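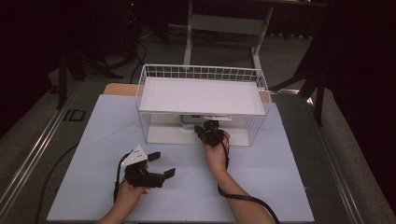

Posting this for anyone else running hand-held grippers, as it cost us most of a day.

Sunday, February 5, 2023. We were recording shelf tasks, reaching into the lower level and back out again. Late in the morning the right gripper stopped reporting how far its jaws were open. It still moved fine. The number on the screen just sat at zero.

First guess was software. Lovely Espiritu restarted the logger and rolled back to the July build. Same thing both times.

Second guess was the encoder. We swapped in the spare from the Dumlao kit, recalibrated, and got six clean runs. Then zero again on the seventh.

It was the cable. The thin one that comes off the side of the gripper and runs down past the wrist. Every time you turn your hand to get under the upper shelf, it bends hard right where it leaves the housing. One conductor had broken inside the jacket. You can't see it, but you can feel a soft spot if you roll it between your fingers.

Worse, Miklow (our logging tool) doesn't flag a dead channel. It writes zeros and carries on. We went back through the week and found about 600 runs with the right jaw reading flat for part or all of the run. Those are out of the set.

Changes so far: four extra centimetres of slack at the wrist, a clip so the bend is spread out, and a check that stops recording if either jaw reads the same value for too long.

Left side tested OK – changing that cable anyway.

If you've found a cable that lasts longer in this spot, tell me the part number. Next session is on hold until the new ones come in.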